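Segmenting the Sink: Label-Conditioned Planning from Head-View Demonstrations
Speaker notes, perception and planning session

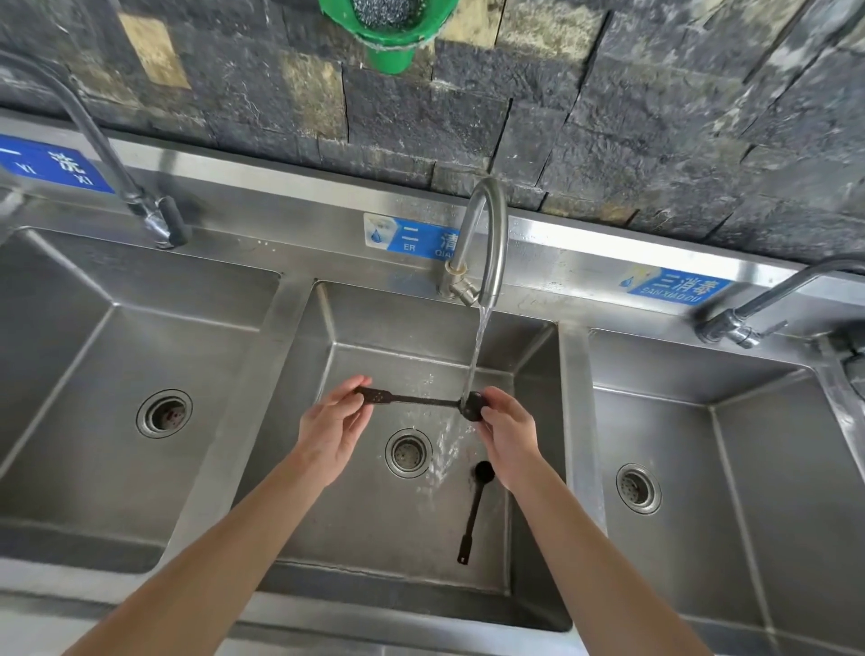
Notes by the Tessier planning team, Tuklow office
Posted January 2, 2024

Slide 1. Opening

Leave the title slide up while people sit down. State the problem in one sentence: we want a planner that can read a washing station, work out which basin serves which step, and order its motions accordingly. Dishwashing is the test case. The software is called Forach. It has a perception front end, a task graph, and a motion layer, and the talk covers them in that order.

Go back to the title photo. Two bare hands, one spoon, middle basin, water on. The demonstrator has the end of the handle in the left hand and the bowl in the right, with the bowl in the stream. Everything in the next few slides can be pointed at in this view, so keep it on the second screen if the room has one.

Slide 2. Why a three-basin sink

The basins look nearly identical to a depth sensor. Same steel, same round strainer, thin dividers. Geometry gives you three boxes and no meaning. The meaning is on the blue labels: 一洗 at the left for first, wash; 二清 in the middle for second, rinse; 三消毒 at the right for third, disinfect. Read them out slowly. A planner that ignores the labels can still put a spoon under water, but it has no basis for deciding when the spoon is ready to move on.

Slide 3. Reading the labels

Two of the three labels are incomplete from this viewpoint. The left one is clipped at the edge of the view and the middle one is partly behind the faucet. This is the normal condition for a head camera, and it is where our first version failed. It ran text recognition per image and threw away any string below threshold, so the middle basin kept losing its name.

The current version keeps a belief over label text for each basin and updates it as the head moves. The numerals carry most of the weight. If the left label resolves to 一 and the right to 三, the middle one is constrained even with half its pinyin hidden. We treat pinyin as a weak cross-check only. Spelling and spacing vary on printed labels, and a strict match costs more than it gains.

Slide 4. The demonstration set

Numbers for the slide: 141 recordings, cut into 3,669 action segments, with 11 action classes. All were recorded at the Rilham site. Say plainly that one site is a weakness. Somebody will ask about it, and the reply is on slide 9.

Segment boundaries are set on contact changes, meaning hand to object, object to water, object to basin. Earlier we cut on hand velocity. That gave clean boundaries for reaching and poor ones for rinsing, where the hands may hardly move while the state of the object changes.

Slide 5. Object identity

Point at the second spoon on the floor of the middle basin. Dark brown, round bowl, long handle, hole near the tip, so very close in appearance to the one being held. An appearance-based tracker will swap the two the moment a hand covers either of them.

Forach assigns identity from the grasp. Once a hand closes on an object, the track is bound to that hand until release, and appearance is used only to confirm. Objects lying in a basin get a track tied to the basin coordinate frame. The swap happens at pickup, so that is the only point where we run the more expensive association step.

Slide 6. Water as an observation

Skip this one if running late.

Running water breaks depth. The stream and the spray off the bowl return scattered points, and droplets on the basin floor add more. We mask a column below each faucet outlet whenever flow is detected and widen the mask where it meets an object. Inside the mask the pose of the spoon comes from the visible handle and the two hands. Handle visibility is therefore a cost term in the grasp planner. Reflections and scratches on the steel are handled separately, with a plane fit per basin.

Slide 7. Task graph

Nodes are object states, edges are actions, and each basin is a resource with a capacity. Preconditions are written against the label meaning, never against left, middle and right. Mirror the sink and the plan still holds.

Walk through one edge. Source state: washed. Action: rinse. Resource: basin labeled 二清. Guard: faucet flow detected over that basin. The effect stays provisional until the segment ends, because a single image cannot tell us the rinse is complete.

Slide 8. Motion layer

Keep this short. Faucet arms are inflated as obstacles, and their swing angle is re-estimated before every transfer between basins. Two-handed holds are planned as one closed chain with a relaxed constraint at the handle end. Replanning is triggered by belief changes in perception and has no fixed rate.

Slide 9. Limits and open items

One site, as noted. Unlabeled sinks fall back to asking the operator. Stacked utensils are out of scope. A second site is planned for February, with different faucets and a different label style. Config files and the segment viewer are shared on request through the Tuklow office.

Leave slide 7 up for questions.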